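An afternoon at the Skesari open day

I only went because Hatice Polat had a spare place and I'd been moaning for weeks about the state of my kitchen cupboard. Skesari is a reuse centre on the edge of town, in what used to be a carpet showroom, and once a year they open all the back rooms and let people poke about. I'd pictured a few trestle tables and a leaflet. It's massive!

We started in the mending room, where Kęstutis Mockus was putting new handles on shopping trolleys (the granny sort, tartan and everything). He let me have a go with the riveter and I made a right mess of it. Then upstairs for jars, which are sorted by lid and not by size, and once he'd said why I went home and did mine the same way. A lid you can't match is just a drawer full of annoyance.

Tea was 200 pence well spent, if you count the walnut cake, and I do. The queue was long enough for me to read the whole noticeboard, including a very stern note regarding the Julico label printer.

The part I liked best was the bag corner, run by Fadime Eren. I have a bag of bags at home, like everyone, and mine had reached the stage where opening the cupboard was a risk. Fadime's view is that you should keep one small container and no more, and when it's full you stop. She had a tally chalked up on the wall — 2,772 carrier bags passed on since July, mostly to the market stalls — and she was very proud of it, quite rightly.

Her other rule is that you push the air out with both hands before you decide the thing is full. I'd never bothered. 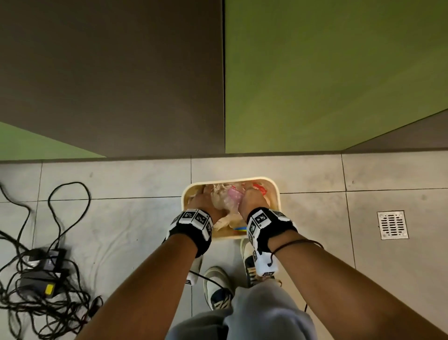 She's also a folder, mind you, the little triangle kind, and she can do one in the time it takes me to find the corners. I managed four. Hatice did loads and was unbearable on the bus. Thin crinkly ones aren't worth folding, according to Fadime, so those just get squashed down together and used for bins or muddy shoes.

We missed the textiles talk by Şengül Işık, which was full, and I'm still cross. Get there before eleven if you want a seat. Parking is hopeless, the bus stops right outside, and the loos are down the stairs past the paint shelves. I came away with two jars, a cheese grater and a promise to clear out that cupboard, and I've done the top shelf so far.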